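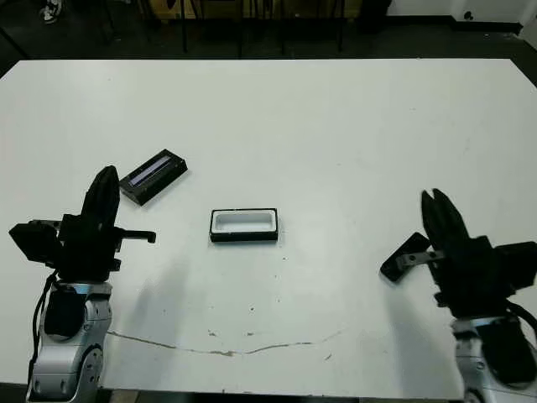
3 min read

Gallery: teaching two arms to close a box

Skeltstead is our two-arm bench for studying how a robot learns small assembly jobs from recorded demonstrations. The page collects one picture from the bench and the notes that go with it. The work is part of the Symonenko project, and the method was written up by Illia Levchenko in June.

1. The bench at the start of a trial

Two arms, one at each near corner of the table, with a black gripper on each. The tray lies at an angle near the left gripper and the small open box sits squarely near the middle. The task is to bring the two parts together and leave the box closed.

Notes on the task

Each trial begins with both parts on the table and both arms back at their corners. The box is put down first, then the tray, and the angle of the tray is changed between trials. We keep the box close to square with the table for the first stage of training and let it turn in the second.

The left arm usually does the picking up. The right arm holds the box still. We did not write this into the controller – it comes from the demonstrations, where the operators settled into the same habit within the first morning. When the tray starts on the right of the box the roles swap, and those were the trials the early models found hardest.

Notes on the method

The usual approach is to train one policy on whole demonstrations from beginning to end. We split each demonstration at the moments when a gripper opens or closes, and train on the pieces. A second, smaller model chooses which piece comes next. We call this model Gruvex. It looks at the camera images and the gripper positions and nothing else.

We recorded 3150 demonstrations in all. Splitting was automatic, using the gripper signal, and a person checked a share of the cuts by eye. Most of the bad cuts came from operators who let go of the tray and took hold of it again straight away. We merged those back into one piece.

Notes on the result

The test set has 55 starting layouts that were not used in training. The policy trained on whole demonstrations closed the box in 21 of them. With the split method and Gruvex choosing the pieces, 19 more layouts were solved, which brings the total to 40.

Most of the gain is in recovery. If the left gripper misses the edge of the tray, the whole-demonstration policy tends to carry on with an empty hand. The split version goes back and tries the grasp again. It can also get stuck doing this, so we stop a trial when the time limit runs out and count it as a failure.

The remaining failures are mainly in the last step. The tray is brought over the box slightly turned, one corner goes down first, and the arms press without correcting the angle. Wrist force readings would probably help – we have not tried them yet.

Notes on the set-up

Lighting is left as it is in the room and the arms throw soft shadows over the middle of the table. We do not mask the background either, so the floor and the chair legs past the far edge are part of what the model sees.

The same task is now being repeated at Urkeck with a different table height. Layout files and the splitting script are shared between the two sites, and results from there will be added to this page when the runs are finished.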